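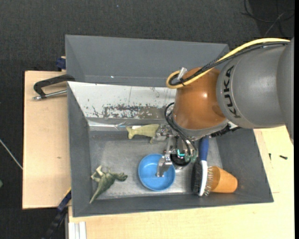

By the Newsroom Staff, Regional Business Desk

Home | Business | Transport | Local | Contact

Roststead freight yard to change overnight loading hours in August

The Roststead freight yard will move its overnight loading window back by one hour from August, operator Vomen said in a notice to tenants. Loading will start at 11 p.m. and end at 5 a.m. on all 7 docks.

The change applies to trailers bound for the Pattinasarany terminal. Trucks over the posted axle limit must still use the Brustier Road gate — the north gate remains closed to them at all hours.

Vomen said 29 tenants hold night permits. Existing permits stay valid and do not need to be reissued. New applications take 2 weeks to process, and late arrivals will be moved to the next open slot.

The fee for an unbooked overnight stay remains $1,000. Daytime hours are unchanged.

Filed under: Freight, Warehousing, Roststead

We use cookies to improve your visit. Accept all | Manage settings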